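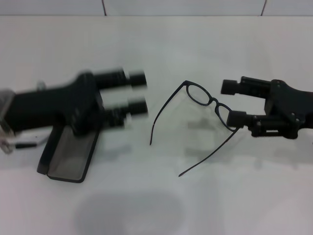
*A black gripper, left, and a white tabletop with the wall panels behind.*

# Getting an old building onto the Bramanville local list

Updated 17 November 2023. Quick version, written between other things. The rules changed in April so if you have the old handout, bin it.

The local list is the town's own list of buildings worth keeping. Currently 236 entries. It's not the state register and it doesn't freeze a building. What you get is a review before anyone can pull it down or strip the front off. That's it. Still worth having.

Anyone who lives or works in town can nominate. You don't need to own the place.

## Before you start

Check it's not already on there. Search by street, not by name – names are a mess. The old Zollow mill is in under three different spellings and the gatehouse is listed seperately from the main shed.

Then look up the parcel number on Tollus (the town's planning portal). Free account, takes a minute. Search the address, open the parcel, copy the long number at the top. The short one is the tax number. Wrong one. Most bounced forms are bounced for this.

You'll want:

- parcel number
- street address, plus any older address
- rough build date and where you got it from
- photos, all sides you can see from the sidewalk
- one page on why it matters

Stay on the sidewalk unless the owner says yes.

## Step 1: Find the build date

Start with the fire insurance maps at the library. Second floor, flat drawers, ask at the desk for the key. Find your block on each map, oldest first. The first one that shows your building gives you a latest date, the one before gives you an earliest. "Between map A and map B" is a perfectly good answer on the form.

Then deeds. County office, open mornings. Go back owner by owner. A jump in the sale price often means something got built. Not proof, but put it in.

City directories are good for who was in there. Shops, boarding houses, the union hall on Rakena Street came out of a directory and nothing else.

Write down page numbers as you go. You will not find it again.
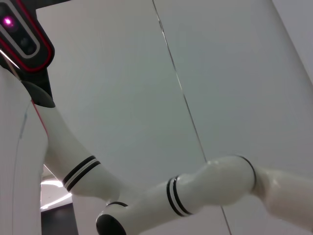 Same goes for newspaper clippings. Date, page, column. If the clipping came out of somebody's scrapbook with no date, say so on the form and attach a copy anyway. The reviewers will take it as supporting material, they just won't hang the whole case on it.

## Step 2: Pick your criteria

There are five on the form. You only have to meet one. Pick one or two and argue them properly.

Age on its own isn't one of them. "It's very old" gets sent back. What works: a known trade or event tied to the place, a building type there are few of left, a local builder, or a spot where losing it leaves a hole in the row.

Alterations don't kill it. New windows, vinyl siding, a bad porch, all fine so long as you say so and the basic shape is there. Don't hide them. Somebody will drive past.

## Step 3: Fill in Form 291

Download from Tollus, under Planning > Forms > Older Buildings. The PDF eats your text if you fill it in the browser – save it first, then open it.

Box by box, just the ones people trip on:

1. **Name of property.** Whatever people call it. No name, use the address.
2. **Parcel.** Long number. See above.
3. **Boundary.** Draw a line round what you want listed. Include outbuildings if you want them covered, they don't come along automatically.
4. **Statement.** One page. First sentence says what it is and why it counts. Facts after that.
5. **Owner contact.** Leave blank if you don't know. The town looks it up and writes to them.

Sign it. Unsigned forms go in the return pile.

## Step 4: Hand it in

Upload on Tollus, or paper copies at the planning counter. Paper needs 3 sets, stapled, photos printed not on a stick. Ask for a stamped receipt. Upload gives you an email, check the spam folder.
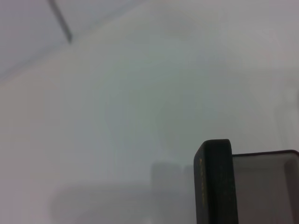 *Dark gripper finger, with a line of tiny gold-colored specks down one edge.*

## Step 5: The wait

The owner gets 27 days to respond from the date on the letter. They can object. An objection doesn't end it but it does send it to a hearing, and you should turn up.

At the hearing:

- you get a few minutes, less if the agenda is long
- bring your one page, read from it if you have to
- stick to the building, stay off parking, taxes and whoever wants to buy it
- if you don't know the answer to a question say you'll send it in writing, then send it

Talk to the owner before the letter lands if you possibly can. Most of the objections come from people who think listing means they can't paint thier own door. They can. Paint isn't reviewed, neither is anything indoors.

## If it gets turned down

Read the reasons. Usually it's thin evidence. You can resubmit with new material, same form, tick the "previous nomination" box and put the old reference number. Don't send the same packet again.

If demolition is already on the cards, call the planning counter and ask for a temporary hold request. Separate form, one side. Has to go in before the permit is issued – after that the list can't help you.

Will add a filled-in sample form when I get the scanner working.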